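Technician wanted for a robot work cell — Riis

Demuta is looking for a patient, handy person to join our small shop in Riis and look after one robot cell from top to bottom. We really do mean one! You'd be the person who knows its moods, keeps its logbook and gets it going again on a Monday.

The job is 30 hours a week, mostly mornings, and you'd report to Bent Overgaard, who has run the cell on his own for longer than he'd like and will happily sit with you for the first 26 shifts.

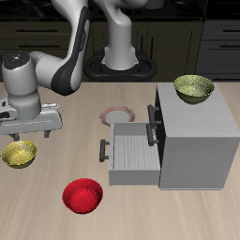

Looking after the arm means greasing, checking cables, swapping worn finger pads and redoing the zero position after every repair. Each change is tried out first in our simulated kitchen, and you'll get to know that table very well: the yellow bowl under the gripper, the green one up on top of the cabinet, the lower drawer pulled out. If the fingers come down where they should around a bowl rim on the screen, you move on to the real cell and run the same 33 checks there, slowly, with one hand near the stop button.

You don't need a degree. Some time spent fixing machines of any sort (farm equipment, elevators, sewing machines, we've hired from all over) and a willingness to write down what you did will take you a long way. The control software is called Palar, and we'll teach you that ourselves.

To apply, send a letter and a phone number to Bent at Demuta, 155 Brarkel Road, Riis. Coffee and a tour of the cell come with every interview.

Posted Tuesday, January 9, 2018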